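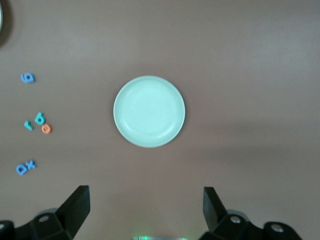
Mint plate and the foam letters, kitchen table

Boards > Kids at Home > Early Reading > Foam letters: b, d, p and everything else

orianai
So this is our breakfast setup now. My son gets a handful of foam letters next to his plate, and whatever he can name goes on the plate. The orange a he gets every time. The blue one by the x is a problem – he says p, I say d, and depending on where you sit we're both right. Do you correct that or let it go? He's four.

3 replies | 2 shares

imke_o
Let it go! Mine flipped everything until first grade. I did put a dot of marker on the bottom edge of ours so there's a right way up, and that ended most of the arguments (hers and my husband's).

Fermin U
I'd correct it, sorry. He's learning that the shape alone is the letter, and with b, d, p it isn't. We bought the Badar set, 200 pieces, and put away all the flippy ones until September. Also is that teal one a 6 or a b? I've looked at it way too long.

orianai
It came out of the bag with the letters so I've been calling it b. Now I'm not so sure. The light blue one up top could be an a or an e turned around too, ugh.

flo.lapointe
Don't agree with putting letters away, Fermin. They're going to see a d on the cereal box Tuesday morning whether you hid it or not. What about lining them up along the edge of the table first, all facing him, and then he picks? Love the plate by the way, is it the Lemieux one?

orianai
Thrift store, no name on the back! Will try the lining up tomorrow.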